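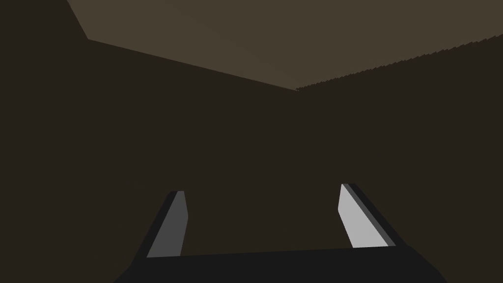 Session 4 handout: Simulating your arm before you bolt it down
Evening build course, Grendlow shared workshop

Welcome back! Last time everybody got a gripper printed and opening on command, and the noise in here was wonderful. Tonight the motors stay unplugged. We put the whole arm into Harnari, the simulator we use for this course, and look out through the camera on the wrist. It's my favorite session of the course, so forgive me if I run over.

What to bring
Your laptop, with Harnari installed and opened at least once. The measurements you took of your own arm. Your calipers, if you own a pair. Leave the power supply in your locker.

Why bother with a simulator

A home-built arm is slow to fix. Crack a finger on Tapsell (the arm on the long bench, and the one all these notes are based on) and you're waiting for a reprint, then drilling, then fitting the pads again. Crack a finger in Harnari and you press reset. You can try a silly idea at 11 at night in your kitchen with no clamps and no safety glasses, and if the arm folds itself into its own base, well, now you know it can.

The other reason is the camera. A lot of you want to do the color sorting project, and for that the arm has to find things by looking. Getting a feel for what a wrist camera sees, and how little it sees when the arm is pointed the wrong way, saves a great deal of head scratching later.

Part A. Reading the wrist view

Look at the render that opens these notes. Everything you need to orient yourself is in it. The dark band along the bottom is the palm, and the two gray fingers come up out of it, leaning in toward each other. Past them there is only room: two dark brown walls and a lighter ceiling.

If you get a view like it, your arm is looking up. New people often decide at this point that the table failed to load and start deleting files. Please don't! Move the wrist first. The table is very likely in the model and out of view.

Three things to notice about views like this one:

The fingers are your ruler. They're bolted to the same palm as the camera, so the palm end of the gripper stays put in the picture while the room swings past behind it. If your palm drifts across the picture when you turn the wrist, the camera is attached to the wrong link. Go back to the arm file and check its parent.

The two fingers won't be the same gray. In the render the right one is much paler, and the left one is darker along most of its length. Both are the same material in our model, with one light in the room, and the right finger's face is turned more toward it. For anyone planning to find the gripper by color alone, this is worth five minutes of staring. A single gray value will not catch both.

Corners can disappear. The ceiling shows up well against the walls, but try to find the line where one wall meets the other. With flat shading and two nearly equal browns there's hardly anything to find, and an edge detector will have the same trouble you do.

Part B. The jagged edge

Follow the line where the ceiling meets the wall on the right and you'll find a row of tiny stair steps. The line on the left is clean. I love this one, because it sends us off into how the picture gets made.

There are a few ways to end up with steps. Low resolution makes them on any slanted line, though you would expect to find them on both sides. Shadows are another source. The renderer works out shadows on a grid of its own, and if that grid is coarse, a shadow boundary comes out as teeth. Then there are two surfaces sitting at almost the same depth, where the renderer can't settle on which is in front.

Work out which one you have by changing one setting at a time:

1. Turn shadows off and render again. If the teeth go, it was the shadow grid. Raise the shadow resolution and turn shadows back on.
2. If they're still there, double the image size. Steps that shrink by half are ordinary pixel stepping.
3. If they're still there and just as ugly, open the room file and look at where the ceiling panel ends. Pull it back until it no longer overlaps the wall.

Write down what you find, including the boring results. I would much rather read "shadows off, no change" than a page of guesses.

Does any of it matter for picking up blocks? A little. A sawtooth edge is full of strong contrast, and a program hunting for corners will happily lock onto it and ignore the block. Crop the ceiling out or fix the room – either is fine.

Part C. Matching the model to your arm

This is the long part of the evening, and the most satisfying. The model you download has Tapsell's dimensions. Your arm is not Tapsell. Somebody drilled a hole a little off, somebody used thicker plywood, and that's the charm of building your own.

Start at the fingers and work back toward the base. Most people want to begin at the base because it's big and easy to measure, then run out of patience by the time they reach the gripper, where a small error does the most harm.

Finger length. Measure from the palm face to the tip along the inner face. Don't include the rubber pad yet.

Finger gap, open. Open the gripper by hand as far as it goes and measure tip to tip. Then measure again at the base of the fingers. On a tilted finger those two numbers are different, and the model needs both.

Finger gap, closed. Close the gripper on nothing. If your tips touch before the rest of the finger does, say so in your notes. That's a toe-in, and it's good for small parts and poor for cans.

Camera position. Measure from the lens to the palm face, and from the lens to the center line of the gripper. Take this one twice. I have been wrong by a whole finger width and spent an evening blaming the software.

Camera tilt. Hold the phone level app against the back of the camera with the palm flat on the bench, and write down what it says.

Enter all of that in the arm file, save, and reload. The simulated gripper should now look like yours. The best check I know is to hold your real arm's camera feed next to the Harnari window, with the fingers set to the same opening, and flick your eyes from one to the other. Human eyes are great at this! If the real tips sit higher in the picture than the simulated ones, tweak the camera tilt before you touch anything else.

Part D. First moves

With the model matched, try these in order.

Wrist sweep. From a view of the ceiling, tip the wrist down slowly until the table comes in. Note the joint angle when you first see the table edge and again when the table fills the space between the fingers. Those two angles are going to be the limits of your search move next session.

Open and close. Run the fingers all the way open and all the way shut while watching through the wrist camera. Watch for the tips leaving the picture. If they do, you'll be gripping blind, and you should move the camera back a little in the model, then on the real bracket.

Blind reach. Close your eyes, have your bench partner move the arm somewhere, and then work out from the wrist view alone which way the camera points. Use the ceiling, the walls, anything. It's harder than it sounds and everyone laughs.

Slow drop. Put a block on the table directly under the gripper and lower the arm in small steps. Stop when the block is between the tips. Save the pose under a name you'll recognize later. "Test" and "test final" have eaten many hours in this workshop.

Part E. Logging

Harnari writes one line to the log for each step of the simulation. My own slow drop gave me a file of 1,012 lines, and I promise you don't need to read them all. Elier, the little plotting script in the course folder, turns the file into a graph of joint angles over time. Drag the log onto it and wait.

Look for flat stretches and spikes. A flat stretch means a joint had reached its limit or had nothing to do. A spike means you asked for a jump, and on the real arm a jump is a bang. Smooth every spike before you go anywhere near the motors.

Common snags

The whole window is brown. You're inside a wall. Reset the pose.

The fingers are there but the palm isn't. The camera is too far forward. Check the sign of your lens-to-palm number, as a missing minus will do it.

The fingers cross through each other. The contact setting is off. Turn it on in the gripper section, and expect the simulation to run slower.

The gripper is upside down compared with your real feed. Your real camera is mounted the other way up. Rotate the one in the model and leave the bracket alone.

Everything is very dark. Add a second light on the opposite side. You'll lose some of the difference between the two fingers, so save the one-light version as a separate room and keep it for testing your color code.

Before next session

Finish matching your model and save a wrist view of your own gripper with the fingers open. Bring the two angles from the wrist sweep. If you had the jagged ceiling edge, bring your notes on what cured it, or what didn't.

Optional, for the keen ones: repaint one wall in the room file a lighter brown and see how much easier the corner is to find. Then try to get the same effect by moving the light and leaving the paint alone. I got partway there and ran out of coffee.

Next time the motors go back on. Long hair tied up, sleeves rolled, safety glasses from the hook by the door.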